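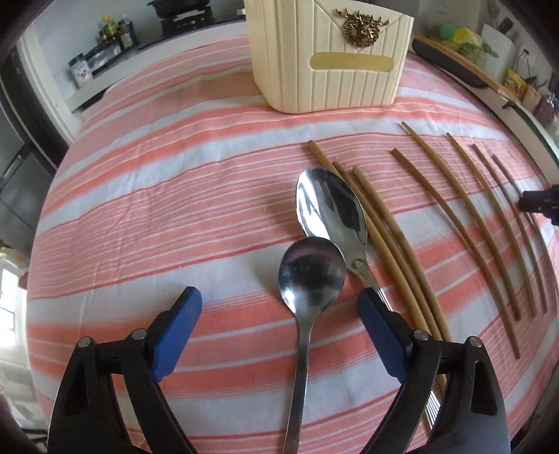
Session 5: Laying Out Before You Sort

Okay, notes for the table part of the course, typed up from my scribbles so you don't have to read my handwriting. We're still on utensils and small kitchen stuff. Textiles come next, I promise!

Last time we emptied a drawer and everybody wanted to start putting things back right away. Please don't. Get a cloth down first (I like stripes, like the pink and white one, and you can line things up along them if you're fussy like me) and get the contents out where you can see them.

Spoons

Small ones and big ones are separate groups, even when they came out of the drawer in one handful. A small spoon resting over a larger one looks tidy enough, but you'll miss a size that way. Slide them apart, handles all pointing toward you. Plain handles and decorated handles can share a slot if the length matches. I know some of you disagree. The Pavliuk handout splits them by pattern, and you're welcome to try that at home.

Polished steel is a pain to look over because the bowl throws the whole room back at you. Tilt it until the reflections slide off, then check for water spots.

Bamboo sticks

Thin sticks fan out the second you let go of them, and they're rarely as straight as you'd think. A bit of a bow is fine, and so are darker brown patches along the length. What I do toss is anything split or fuzzy at the tip. Run a dry cloth down each one, never your bare fingers (ask me about the splinter sometime).

Store them in a tall jar or a lidded box, away from the spoons. If they go in the same tray they end up underneath, and then you're digging again.

For next time

Read page 13 of the Zeden booklet, the bit on drawer dividers. Do one drawer at home and write down what you moved and where it went. We start at 930 sharp in the Tronisberg room, and bring your own cloth if you have one you like!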